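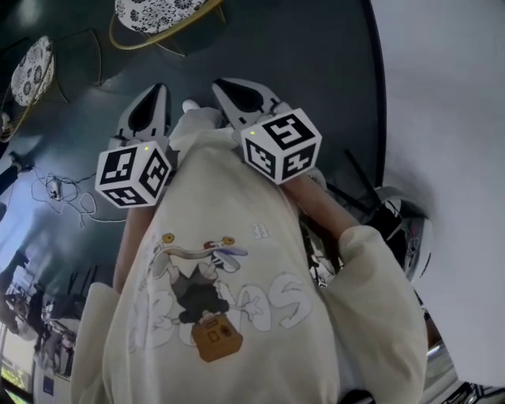 Jendutgate hand-held gripper trials: progress to Mar 29, 2024
Prepared by Ladi Bassey for the Dredton grant office

Of 800 recorded grasps, the tracking dropped out often enough that I would not hand the set to Bañuelos yet. Arnetti blames a loose marker cube and says its new bracket cures it. Perhaps — but they tested the bracket on two units for five days, and we have seven in use.

The fault shows up late in a session, when the finger positions drift and the log still reports them as good. That worries me more than the dropouts. No further spend on brackets until we can repeat the fault ourselves. Full collection moves to July.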